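3.2 Software: picking the next block and the next arm

So that covers the hardware, and now we get to the part that ate our January. The planner we call Waaka sits between perception and the two arms, and it answers one boring question over and over: which block next, and which arm? The task is lining up toy alphabet blocks in a row on a wooden table, and we picked it because the blocks are small, they all look kind of alike, and every face is different (which is mean to a detector, and we love that).

We give Waaka three views, one from overhead and one from each wrist. The overhead view does the bookkeeping. It gives us a position and a yaw for each cube, plus a guess about whether a cube is "loose" or already "in row." Three blocks pressed side by side, like the ones in Figure 4a, get merged into a single object with one long footprint, and from then on the planner treats that footprint as a wall it can't drive a fingertip through. 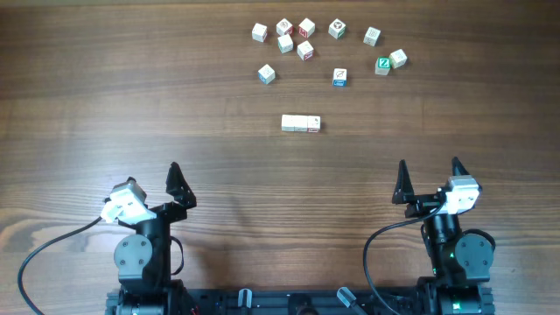 Merging sounds like a small thing, but it was Beathag Purves's idea and it fixed more trouble than anything else we tried. Before the merge, the detector would happily split a tight row in the wrong place, put a seam down the middle of a cube, and then the grasp sampler would propose squeezing half of one block and half of its neighbor. I watched this for a whole afternoon before I believed it! Now the sampler only sees loose cubes, and the row only matters for collision checks and for working out where the next slot is.

Arm choice is a cost with two terms, reach and crowding. Reach is what you'd expect. Crowding asks how much clear wood there is on either side of a cube along the closing direction, and if it's less than a finger's thickness the candidate gets pushed down the list (not deleted, we learned that one the hard way on tight clusters, where deleting leaves you with an empty list and an arm that just sits there).
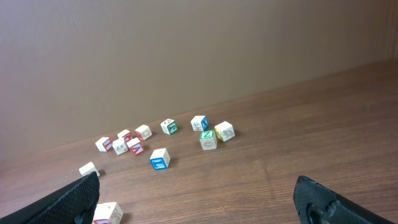
The wrist views come in late. We don't trust them for the global layout at all, since near blocks look huge, far ones bunch up toward the wall, and the fingers take up both bottom corners. What they're great at is the last bit of the approach. We mask the fingers with a fixed polygon per arm, run the Clarninix edge model on what's left, and servo on the nearest top face until its center lands between the tips. The printed letters and animal drawings were a nuisance, because the edge model kept falling for the border of a colored panel when it should've been looking at the border of the cube. Aroha Dunstan retrained it with the panels recolored at random, and after that it mostly behaved.

We log 43 values per control step, and a full trace replays offline at 10 times speed in our Wivex viewer. I can't recommend this enough. Nearly every planner bug in this section was found by scrubbing through a replay with the overhead and wrist views side by side, and hardly any by staring at code. 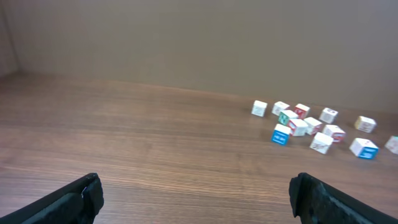
One thing still bugs me, and it's hand-off. When all the loose cubes sit on one side of the table, the reach term keeps handing work to the same arm and the other one parks. We tried adding a fairness term and it made things worse, with the parked arm stretching across and blocking its partner's path. For now Waaka lets an arm idle for up to 2 picks, then replans with the reach weight cut down. It's a hack, and Section 5 gets into what we'd do instead.

Figure 4. Views used by the planner. (a) Overhead view, with scattered blocks and a short row. (b) Wrist view, blocks spread in front of the open fingers. (c) Wrist view, with the cluster over on the right side of the table.

Related items
Crowding costs for small-object grasping
Ivbridge: a message layer for two-arm rigs
Replaying control traces in Wivex
Random recoloring for edge models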